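Akness Training Center
Periodic Safety Inspection — Classrooms and Shared Areas
Checklist with comments, September

Scope: ground floor classrooms, the east corridor, the Kevlow wing and both stairwells. Items marked R require repair. Items marked S are satisfactory. Items marked F are carried forward from the previous inspection.

1. Exits and routes

1.1 Exit doors open fully from the inside without a key. S

1.2 Corridor width kept clear. R
Comment: Stacked chairs outside Room 4 reduce the clear width to less than 40 inches. Remove to the store. The same comment was made at the previous inspection.

1.3 Exit signs lit. S
Comment: The sign at the foot of the north stairwell is dim and should be replaced at the next lamp change.

1.4 Stair nosings secure. R
Comment: Two nosings on the north stairs are lifting at the left side. Temporary tape is not accepted as a repair.

2. Furniture and movable equipment

2.1 Shelving over 72 inches fixed to the wall. F
Comment: Brackets have been ordered from Jodham. Until they are fitted, nothing heavy is to be kept on the top two shelves.

2.2 Wheeled boards and stands have working brakes. S

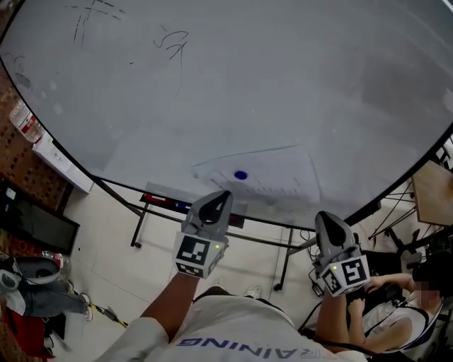

2.3 Tables free of splinters, loose edges and exposed screws. R
Comment: One folding table in Room 2 has a bent catch. It has been tagged and must not be set up again before repair.

2.4 Floor coverings flat and firmly fixed. S
Comment: The entrance mat has been replaced and lies flat.

3. Electrical

3.1 Cords and plugs undamaged. R
Comment: The cord on the floor fan in Room 6 is split near the plug. Withdrawn from use.

3.2 Extension cords not used in place of fixed wiring. F
Comment: The staff kitchen still depends on one. The quotation from Sukprasert for a second outlet is awaiting approval.

3.3 Portable heaters rated no higher than 1000 watts in classrooms. S
Comment: The 2000 watt unit found in the office has been returned to the maintenance shop.

3.4 Electrical panel accessible and labeled. S 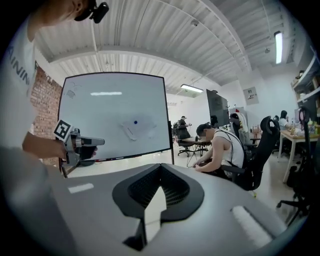

Issue 72

4. Fire equipment and first aid

4.1 Extinguishers in place, with current tags. S

4.2 Fire doors close and latch without assistance. R
Comment: The Kevlow wing door closes but does not latch. The closer requires adjustment — wedging the door open in the meantime is not permitted.

4.3 First aid kits stocked and sealed. R
Comment: Burn dressings in the kitchen kit are past their date. The other kits are complete.

4.4 Emergency telephone list posted. S
Comment: The list in the east corridor carries an old extension for the front desk. Reprint.

5. Follow-up

All R items are to be answered in writing by the department concerned. Tagged equipment stays out of service until the tag is removed by the maintenance office.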